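Part-Time Turnover Cleaner / House Helper - Bandstead
Posted 3/17/21

Need someone good, need them soon. Bandstead is a small guesthouse with a long-stay wing behind it, and we lost our weekend person in January and have been patching it together ever since. Patching is over. Please read the whole thing before you write, it saves both of us a phone call.

THE SHORT VERSION
Part time, 12 hours a week to start. More in summer if you want it.
Mostly mornings into early afternoon, between checkout and check-in.
2 week paid trial, then we both decide.
Paid every 2 weeks, direct deposit or check.
Pay depends on experience. Tell us what you make now or made last and what you're hoping for. We don't lowball and we don't haggle for a month either.

WHO WE ARE
Family owned. Main house, the back wing, a laundry room that used to be a garage, and a yard that somebody else takes care of thank god. Guests are a mix. Traveling nurses, people here for a wedding, a few retirees who come back every year and want the same room and the same pillow. Things were very quiet for most of last year and now the phone is ringing again, so we'd like to be ready for it and not scrambling.

You'd work mostly with Shih-chieh Tsang, who runs the day to day and will be doing the hiring too. Small crew. Everybody ends up doing a bit of everything, but cleaning is the job and we won't pretend it's a "guest experience" position.

WHAT THE WORK IS
Strip and make beds. Hospital corners not required, smooth required.
Bathrooms top to bottom. Sink, counter, toilet, tub or shower, mirror, floor, in whatever order you like as long as the floor is last.
Vacuum, mop, dust, trash, recycling.
Laundry. A lot of laundry. Wash, dry, fold, shelve.
Restock soap, paper, coffee, tea.
Write down anything broken, leaking, missing or weird. There's a clipboard in the hall.
Light kitchen work in the back wing, wipe out fridge and microwave, run the dishwasher.
Once in a while carry a bag up the stairs for somebody.

You are NOT expected to do windows from outside, gutters, anything on a tall ladder, or childcare. Had to add that last one.

Each room turns over in 90 minutes, give or take what the last people left behind. First week nobody will hold you to that. Bathrooms are where the time goes and where we get the most comments, good and bad, so bathrooms are most of what we train on. Microfiber for the counters, no paper towels. 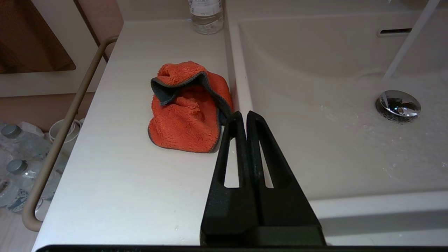
Bathroom counter, by the sink.

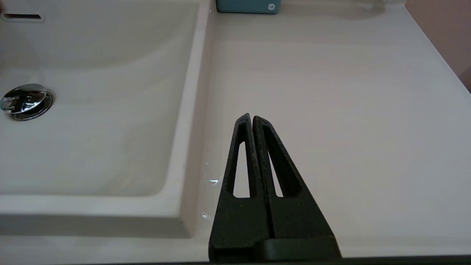

Cloths are sorted by room. What's for bathrooms stays in bathrooms, what's for kitchens stays in kitchens, and they get washed apart with no fabric softener, ever. Softener ruins them. If you drop one on the floor it goes in the hamper, don't shake it off and keep going. Same for sheets.

Products: we keep it simple. An unscented all-purpose spray, a bathroom cleaner, glass cleaner, dish soap. No bleach on anything colored. If you have allergies or a scent bothers you say so up front and we'll work around it, two of us get headaches from the lemon stuff so it's gone already. Gloves and masks supplied, wear both in occupied parts of the house. We air out every room with windows open before anyone goes in, and you won't be sent into a room with a guest still in it.

WHAT WE'RE LOOKING FOR
Shows up. Really this is most of it.
Can be on your feet for a full shift, do stairs, lift a full laundry basket.
Notices things. Hair in the drain, a bulb out, a remote with no batteries.
OK working alone for a stretch with music or a podcast going.
Polite with guests but doesnt need to be chatty.
Can keep a confidence. You'll see people's stuff, it stays in the room.
Some weekends. Not every weekend, but if you can't do any this isn't the right job, sorry.

Nice but not needed:
Hotel, motel, hospital or rental cleaning before.
Drivers license, for runs to the supply store.
A second language, any.
Basic sewing, we have a pile of pillowcases.

No experience is fine. One of the best people we ever had came to us from a bakery. We'd take careful and new over fast and sloppy.

HOURS, MORE DETAIL
Schedule goes up 2 weeks ahead in the kitchen and gets texted out. Shifts are usually 4 hours. Swap with others if you like, just tell Shih-chieh so it's on paper. If a guest cancels and there's no room to turn we'll find you something else to do or you can go home, and you get paid for the shift either way. School schedule, second job, kids, we can mostly work with it if we know early. Can't work with finding out at 9 in the morning.

WHAT YOU GET
Paid training, obviously.
Lunch on longer shifts. Usually soup or leftovers, sometimes pretty good.
Tips left in a room belong to whoever cleaned the room. Not pooled, not touched by us.
Paid sick time. Please use it, do not come in coughing.
A free night in an empty room after your first season, for you or your family.
Parking behind the house. Bus stop is a short walk too.
Shoes: we chip in on one pair of non-slip after the trial.

We can't offer health insurance right now. Would like to someday, not going to dangle it.

HOW TO APPLY
Email or drop a note at the front desk, addressed to Shih-chieh Tsang. Resume if you have one, no problem if you dont. Either way include:

Your name and best phone number, and whether you'd rather get a call or a text.
What days and hours you can work, be realistic.
When you could start.
Any cleaning you've done, paid or not. Your own house counts, your grandmother's house counts.
Two references that aren't relatives. Old boss, teacher, neighbor, landlord all fine.
One line on what you'd do first walking into a messy room. No right answer, just curious how people think.

Put "turnover cleaner" in the subject line or it will end up with the booking emails and get lost. That has happened.

No cover letter please. We won't read it.

WHAT HAPPENS AFTER
We answer everyone, usually within a few days. If it looks like a match we set up a short phone call, then you come by, see the place, meet whoever's on. Mask on, we'll walk around mostly outside and through the empty rooms. After that a paid working visit, half a shift, where you turn a room next to one of us. You'll know pretty quick if you hate it and thats fine. Then the trial.

We do call references, and there's a background check before you get a key. We pay for it. Something old on your record doesn't rule you out, tell us about it first and we'll talk.

Must be 18 or over and able to work legally in the US. We don't turn people down for race, religion, age, gender, who they love, where they're from, or a disability that we can reasonably work around. If you need something changed about the application or the visit, ask.

Agencies please don't contact us. Same for cleaning franchises, we've had the calls.

Ad stays up until we've hired. If you can see it, we're still looking. Applied last fall and didn't hear back? The mailbox was a mess, try again, we'd like to hear from you.

Questions before applying, ask at the desk or by email. Mornings are bad for phone calls, afternoons better.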